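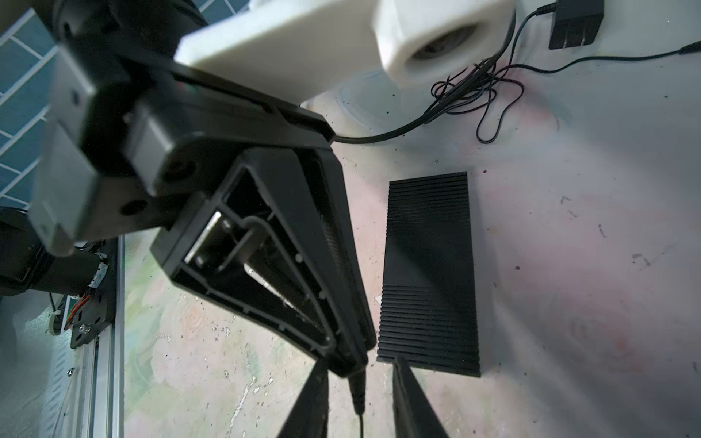 Fiche de données

Palmarès du club d'aviron de Brorkevik : résultats de régates et attribution des trophées

Version 2.1, publiée le 14 juillet 2023
Responsable du jeu de données : Wilmer Quispe

Présentation

Le jeu de données réunit les résultats officiels des régates organisées par le club d'aviron de Brorkevik, ainsi que la liste des lauréats de la coupe Mockus et du challenge Grindska. Il comprend près de 4 000 lignes, réparties entre 260 épreuves et 186 rameurs licenciés. Les courses amicales et les sorties d'entraînement en sont exclues.

Contenu des fichiers

epreuves.csv : intitulé, distance, catégorie d'âge et type d'embarcation
resultats.csv : rang, temps officiel, numéro de couloir, statut (classé, abandon, disqualifié)
trophees.csv : saison, trophée, équipage lauréat, observations
rameurs.csv : identifiant, catégorie, première saison au club

Les fichiers sont encodés en UTF-8, avec le point-virgule comme séparateur. Les temps sont exprimés en secondes et dixièmes.

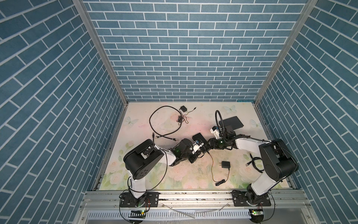 Deux bras robotisés montés côte à côte sur un rail en aluminium.

Provenance et saisie

Les données proviennent des feuilles de course signées par le juge d'arrivée, puis saisies dans le logiciel Cirura. Pour les saisons antérieures à son adoption, la saisie a été faite à partir des registres manuscrits. En cas de divergence entre une feuille et un registre, la feuille de course prévaut et l'écart est consigné dans la colonne « observations ».

Les équipages mixtes étaient autrefois classés avec les équipages masculins. Le classement d'origine a été conservé ; la colonne « categorie_revue » indique la catégorie selon le règlement en vigueur.
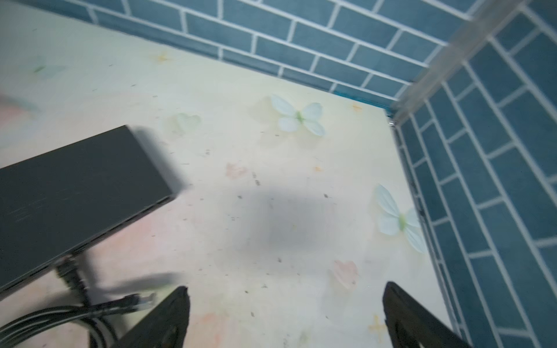
Lorsque deux équipages ont été déclarés ex æquo, le même rang leur est attribué et le rang suivant est omis. Les temps manquants sont laissés vides et ne doivent pas être interprétés comme des abandons.

Limites connues

Les temps de 130 résultats n'ont pu être relevés, les feuilles correspondantes étant illisibles. Le challenge Grindska n'a pas été disputé chaque saison. Les changements de barreur intervenus le jour même de la course ne sont pas toujours signalés. 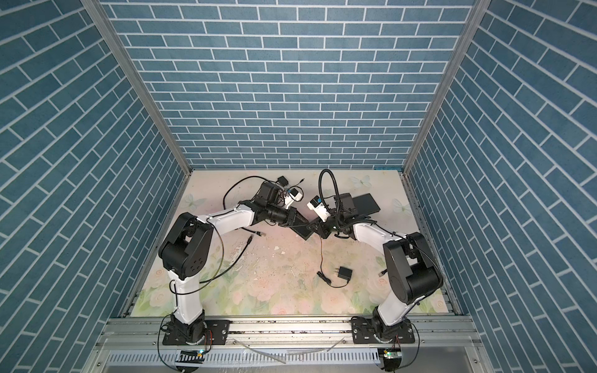
Les comparaisons de temps entre saisons appellent la prudence : la ligne de départ du bassin principal a été déplacée et les conditions de vent ne figurent pas dans les fichiers.

Données personnelles et réutilisation

Les noms des rameurs mineurs sont remplacés par un identifiant. Toute demande de rectification est à adresser par écrit au secrétariat du club. La réutilisation est libre à des fins non commerciales, sous réserve de mentionner la source et le numéro de version.

Mise à jour

Une nouvelle version est établie chaque année en mars, après homologation des résultats de la saison écoulée.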